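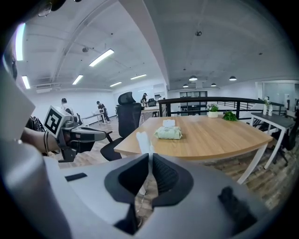
Un papier blanc plié tenu entre les deux doigts de la pince.

Technicien ou technicienne d'essais, composants d'amortissement et de fin de course – Imer, site de Kirnar

Chez Imer, nous concevons et fabriquons des butées, des ressorts à gaz et des vérins de freinage pour les machines d'emballage, les convoyeurs et les portes industrielles. L'entreprise est née dans un ancien atelier de tournage et elle en a gardé quelques habitudes auxquelles nous tenons beaucoup : on se parle d'un poste à l'autre, on va voir la pièce avant d'ouvrir le plan, et la cafetière du labo appartient à tout le monde. Nous sommes aujourd'hui 157, répartis entre Kirnar, où se trouvent la production et les essais, et notre bureau commercial de Waltcombe.

Notre laboratoire s'agrandit, et nous cherchons quelqu'un pour rejoindre l'équipe de 6 personnes qui le fait vivre au quotidien.

Ce que vous ferez chez nous

Vous préparerez et conduirez les essais d'endurance de nos ressorts à gaz, en particulier ceux de la nouvelle gamme Spanos, qui nous occupe beaucoup en ce moment (et dont nous sommes, il faut bien le dire, assez fiers !). Un cycle complet dure 504 heures, ce qui laisse le temps de s'attacher à une pièce. Vous monterez les éprouvettes sur les bancs, vous relèverez les forces d'extension et de compression, vous surveillerez les fuites et vous rédigerez les comptes rendus destinés au bureau d'études.

Vous participerez aussi à l'étalonnage des capteurs et à l'expertise des pièces que nos clients nous renvoient. Une tige rayée ou un joint écrasé racontent souvent très bien ce qui s'est passé sur la machine, et nous aimons prendre le temps de comprendre avant de répondre.

Votre profil

Une formation en mécanique, en maintenance ou en mesures physiques, de niveau bac+2, ou une expérience équivalente acquise en atelier. Si votre parcours est un peu sinueux, écrivez-nous quand même : plusieurs d'entre nous sont arrivés ici par des chemins détournés. Vous lisez un plan coté sans difficulté, vous savez tenir un tableau de mesures propre et vous n'hésitez pas à signaler un résultat qui vous paraît bizarre. Des notions de pneumatique seraient appréciées. L'anglais écrit vous servira pour échanger avec Waltcombe, mais personne ne vous en voudra pour une faute d'accord.

Ce que nous proposons

Un contrat à durée indéterminée à temps plein, avec une prise de poste souhaitée en décembre. Les horaires sont de journée, avec une arrivée libre entre 7 h 30 et 9 h. Pendant les 3 premiers mois, vous travaillerez en binôme avec un collègue du labo, puis vous prendrez peu à peu la responsabilité de vos propres bancs. S'y ajoutent une prime annuelle, une mutuelle, des titres-restaurant et un local fermé pour les vélos.

Pour postuler

Envoyez-nous votre CV et quelques lignes au moyen du formulaire de la rubrique Recrutement, en indiquant « Essais Kirnar » dans l'objet. Une lettre très formelle n'est pas nécessaire, parlez-nous plutôt d'un montage ou d'une panne qui vous a donné du fil à retordre. Nous répondons à toutes les candidatures. L'entretien se déroule sur place et se termine par une visite du laboratoire ; prévoyez des chaussures fermées.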